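Tea dust in the bottom of the cup, is it the infuser or the tea?

steepandweep
Feb 16, 2023
Bought the Humuta basket infuser in November after reading the glowing thread on this board. The seller's page says the mesh keeps out "everything but flavor." I drink a plain loose green from Ciltora, nothing fancy, and every single cup ends with grit in the bottom. I rinse the basket before and after. I tap the leaves in a strainer first. Still grit.

So I'd like to know if anyone here really gets a clean cup out of this thing or if people just say so after they've paid for it.

gray_kettle
Mine's fine. Are you filling past the line? If the water comes over the rim of the basket the leaves float out the top and no mesh on earth is going to help you.

steepandweep
Not filling past the line. I've had it in three different mugs. I know how to pour water.

oolong_haul
It's the tea. Ciltora green is broken leaf. It ships in those soft pouches and by the time it gets to you the bottom third is crumbs. Pour some out on a white plate and shake it and you'll see what I mean. I switched to the Berisha whole leaf and the problem went away with the same infuser.

pennyroyal118
People always say buy the more expensive tea. I had the Berisha too and there was plenty of dust in mine. Whole leaf on the label doesn't mean whole leaf in the bag. I'd want to see the two brewed side by side before I believed a word of it.

oolong_haul
I did brew them side by side.

pennyroyal118
In the same infuser, same water, same time? Or one on one morning and one on another and you went by memory?

oolong_haul
Same morning. I don't know about "same time," I don't own a lab.

cupboardlove
I think everybody is making too much of this. You only notice it because the mugs are white. I have a set of plain white ones that live on a cream tray on the counter next to the coasters, and every speck shows. My old brown stoneware never had a speck in it, and I'm sure it had plenty.
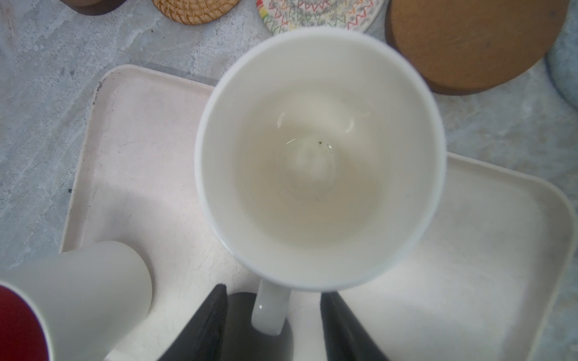

Does it hurt to drink the specks?

Plain tea leaf is safe to swallow, and a few bits at the bottom of a cup won't do anything to you. The last sip may taste a little more bitter than the rest.

gray_kettle
Right, matcha is nothing but ground up leaf and people pay extra for it.

steepandweep
I didn't ask if it was safe. I asked why a thing sold as fine mesh lets leaf through. If I wanted to drink the leaves I'd skip the infuser and keep the money.

mugwump2000
Has anybody measured the mesh? The Humuta page says "ultra fine" and gives no number. I've looked. I wrote to them and got back a nice paragraph about quality. No number in that either. Until a seller gives me a hole size I assume it's the same basket that five other shops sell with a different lid.

pennyroyal118
This. I have the Humuta and a no-name one from the hardware store in Breltotcombe and I can't tell them apart with the lids off. Same seam up the side, same little gap where the mesh meets the bottom ring.

steepandweep
Wait, what gap?

pennyroyal118
Hold it up to a lamp and look down into it. On mine there's a sliver of light along the bottom ring where the mesh isn't pressed in all the way. I'd bet that's where your grit is getting out. Both of mine have it, and the Humuta one is worse.

gray_kettle
Just checked and mine has no gap. Maybe you got a bad one.

pennyroyal118
Maybe you got a good one.

steepandweep
OK I looked. There is a gap. It's small, on the side across from the seam. I still don't know that it explains all of it, the bits I get are really tiny and I'd think some would go straight through the mesh anyway. But it's something.

oolong_haul
Try the paper filters for a week. If the cup is clean with paper and the same tea, then it's the basket.

mugwump2000
That doesn't prove much. Paper would catch dust that even a perfect metal basket lets through. You'd only learn that paper is finer than metal, and we knew that.

oolong_haul
Fine, then do what I said at the start and sift the tea. Kitchen strainer, shake it over the sink, use what stays on top. Costs nothing.

steepandweep
I said in my first post that I do that.

oolong_haul
You said tap. I said shake.

cupboardlove
One more thing while we're at it - how are you all getting the stain out? I use baking soda and a wet sponge and it comes off the mug all right, but the mesh stays brown. I tried the tablets somebody here swore by (the 2 in a pack kind) and saw no difference at all.

gray_kettle
Soak the basket overnight in warm water with a spoonful of baking soda. Works for me.

pennyroyal118
Worked for me on the flat part. Did nothing at the seam.

mugwump2000
I leave mine brown. It's tea.

steepandweep
Update. I sent Humuta a photo of the gap and they offered a replacement basket if I pay the shipping. So I'd be paying for half of another one that may have the same gap. I'm going to sift harder, use the hardware store kind for a while, and see. Will post if anything changes, but I wouldn't wait up.

gray_kettle
Take the replacement. Mine really is fine.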